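Drucken
E-Mail

Maskottchendarsteller (m/w/d) gesucht — Schwindelfreiheit nicht nötig, Humor schon

Die Agentur Trellisano vermietet Großkostüme für Stadtfeste, Möbelhauseröffnungen und Betriebsfeiern. Zur neuen Saison suchen wir 4 Personen, die gern im Mittelpunkt stehen und damit leben können, dass niemand ihr Gesicht sieht.

Zu besetzen sind der Biber Vuvham und seine Kollegin, die Gans Predance. Beide sind beliebt, beide haben einen sehr großen Kopf. Wer schon einmal in voller Montur durch eine Drehtür wollte, ist klar im Vorteil.

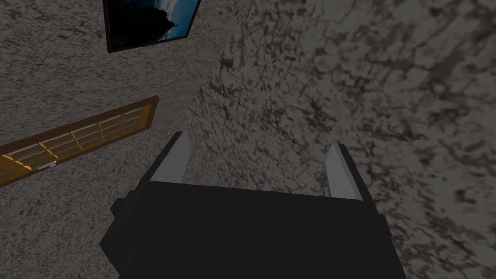 Sie sollten zwischen 1,65 und 1,80 m groß sein, Kinder mögen — auch die, die am Schwanz ziehen — und Schlager ertragen. Ein Auftritt dauert höchstens 60 Minuten, danach ist Pause, und zwar ohne Kopf. Sprechen ist im Kostüm untersagt, Winken wird vergütet. Tanzkenntnisse schaden nicht, man sieht sie nur kaum.

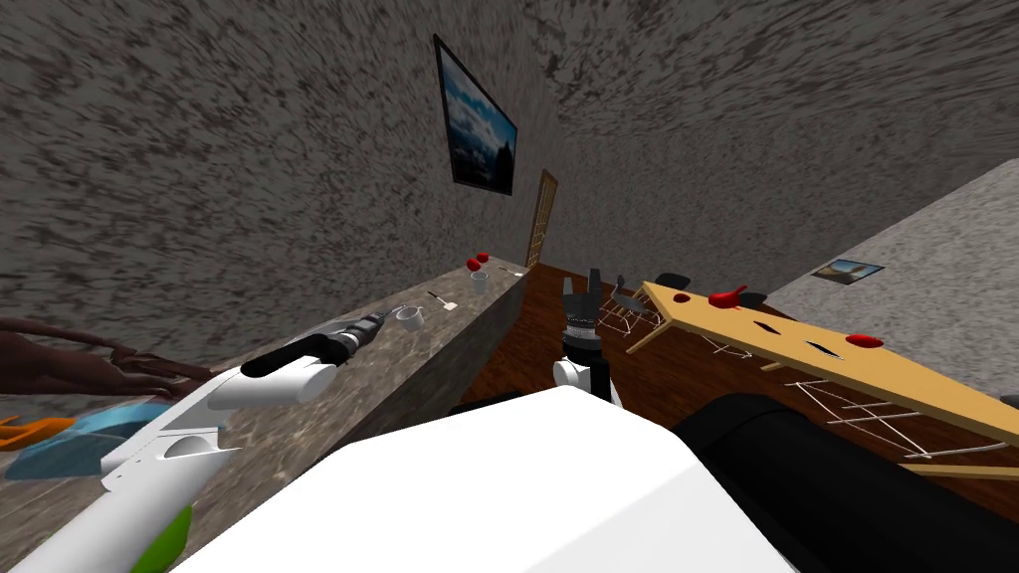
Bohrmaschine auf der langen Arbeitsplatte, hinten die Tür

Wir bieten Stundenlohn plus Fahrtkosten, ein frisch gereinigtes Innenfutter und 2 bezahlte Probetage. Die Einweisung findet im März im Haus Baláž statt. Bewerbungen bitte mit Körpergröße und Schuhgröße. Ein Foto brauchen wir aus naheliegenden Gründen nicht.

Seite drucken
Per E-Mail weiterempfehlen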